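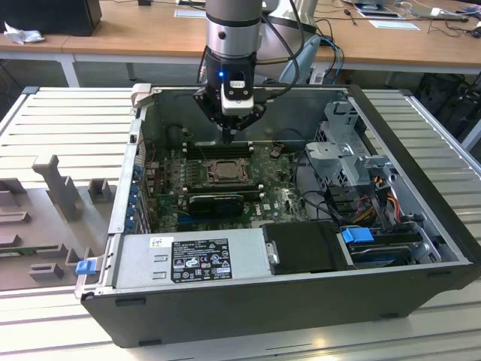 Oct 14, 2019

I finally got around to the old Dell tower. I had been putting it off since April, when I moved the last of my files to the new machine and shoved the old one under the stairs.

The plan is to strip it for parts. I can buy a used board for some 45 dollars if I ever need one, so I'm not saving money here. I just like having a box of known-good pieces, and the recycling place in Clilham charges less for an empty case.

I always lay a tower flat with the open side up. Working on one standing upright means holding a flashlight in my teeth and dropping screws behind the power supply. On its side, a dropped screw stays where I can get at it.

The side panel goes first, then the cooler. With the cooler off you can reach both ends of the memory slots, and on this board they're tight. Push the clips outward and lift the sticks straight up. Don't rock them. I cracked a clip on a different computer years ago by rocking, and that slot never worked again.

The graphics card comes after that. There is a small catch at the end of its slot, and you have to press it while you pull. The blue clips on the slot covers open by hand, so no screwdriver there. Whoever designed the blue parts did a good job – if it's blue, it's meant to be moved.

The hard drive has its own blue tab. I'm keeping that drive. It has 3,649 photos on it according to my old backup list, and I haven't compared them all with the new copy yet.

I leave the power supply for last. The yellow, red and black wires run up around the drive cage, and it's easier to untangle them when everything else is out of the way. I don't open the supply itself and you shouldn't either.

My neighbor Nuria Workneh wants the case when I'm done, so it may not go to Clilham after all. She asked me to keep the side panel with it. Next up is the Tollside printer, which has been jamming on every other page.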